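January

Slept badly again, up at four with the itching. The dermatology nurse said it would be worse at night and she was right. I put the cream on, walked up and down the landing, and went back to bed at half past five with the radio on low.

Bloods this morning at the Sternden clinic. I have had the liver trouble long enough now that I don't look away from the needle. Ada Melis did it and found the vein first time, the left arm as usual. She asked about the tablets. I told her I was on 200 in the morning and 200 at night and that the evening one makes me queasy if I take it without food. She wrote that down and said to mention it to Dr Haworth. I have mentioned it to him twice.
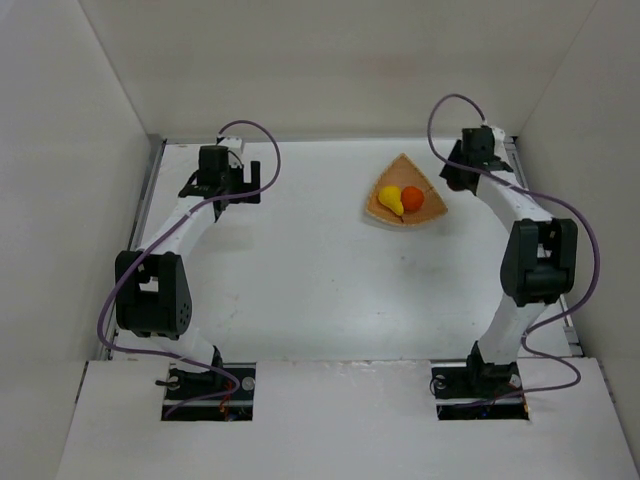 Dr Haworth rang just after three with the results from the last lot. The numbers have come down a little, though not as far as he wanted, and he is keeping me on the same dose for another 18 weeks before he thinks about the other drug. I said that was fine. He asked what I was eating and I had to admit it was mostly toast. He wants proper meals and some fruit between them, nothing fancy, a pear and an orange next to each other on a tray like the yellow one and the round one in the picture would do me for an afternoon. I wrote pears on the shopping list. Oranges I have already, if they haven't gone soft.

Yurii came round at five with the post and stayed for tea. His brother had the same thing and was ill for two years before they found out what it was, so I suppose I was lucky with my seven months. We didn't talk about it much after that. He fixed the catch on the kitchen window.

Ate a jacket potato at half six and took the evening tablet straight after. Felt all right so far, a bit full. Ankles less swollen than yesterday. Weight the same.

Must ring Ilaria about the lift on the ninth, and ask the chemist whether they do the cream in the bigger tub. Bed by ten if I can.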